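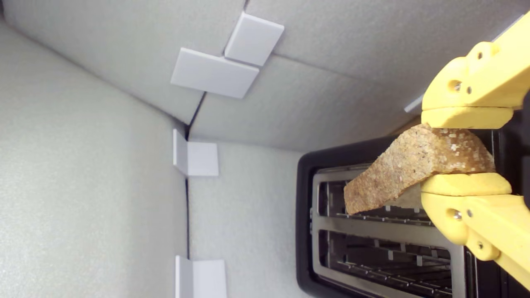
Pimier Ulon two-slot toaster, black

Compact toaster for small kitchens, staff rooms and holiday lets. Takes 2 slices of ordinary sliced bread, white, brown or seeded. Slices wider than the slot should be cut down before loading and never forced.

Specification
Slots: 2
Colour: black
Browning control: rotary, stepless
Functions: toast, reheat, defrost, cancel
Cable length: 100 cm
Crumb tray: slide-out, rear
Guarantee: 2 years, domestic use

Use
Stand the toaster on a level, heat-resistant surface, clear of curtains and wall cupboards. Run it empty once on the highest setting before first use. Multigrain loaves and breads with an oat-topped crust shed more than plain white; empty the tray weekly, or daily in a staff room. Unplug and allow to cool before cleaning. Wipe the casing with a damp cloth. Do not immerse.

Spares
Crumb trays and control knobs are stocked by Brellavell. Trays from the earlier Mandagi model do not fit.

Delivery
Orders placed before noon on Friday leave the warehouse the same day. Carton quantity: 64 per pallet.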